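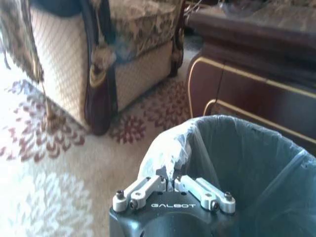 Dresbridge Allotment & Garden Club - Members' Board

2 min read

Search this board Search topics, members...

Topic: When do you stop watering tomatoes?

styliani_k
Hello everyone, and sorry in advance for the ramble. I have 17 plants in the long bed this year (I know, I know, my husband has already said it) and my neighbor swears you should quit watering completely once the first fruit starts to color. She says that's the only way to get any flavor. Mine are just turning now in July and I'm scared to touch the hose and scared not to. What do you all do?

SherifH
Your neighbor is on to something, Styliani! I cut mine back hard every summer and the taste is wonderful - small fruit, thick skins, but so sweet. My uncle grew them in El Fassi with hardly a drop after the first month and I still think about those tomatoes.

lovisa.haugen
I'm going to disagree with Sherif, and I say this with love because he gave me half my seedlings. Stopping completely is how I lost most of a crop to blossom end rot. The plants went dry, then we had that big storm and everything that was left split open. Now I give them a deep soak every few days and let the top dry out in between. Steady is what they like.

SherifH
Well, I did say cut back, Lovisa, I didn't say stop! But your soil is sand up there and mine is clay, so we may both be right.

hang_tieu
Clay here too, and I water once a week, early, with plenty of straw on top. Push a finger in as far as it goes, and if it's cool down there, leave them be. Styliani, what kind are they? Cherry types forgive nearly anything.

styliani_k
Mostly a big beefsteak, plus two cherries by the gate. The finger test says cool, so the hose is staying on its hook tonight. Thank you all, you are dears. I'll bring some to the shed if they make it!

Related topics
Straw or grass clippings?
Slugs in the Istberg beds
Saving seed from split fruit
Wetivby plant swap - who's going?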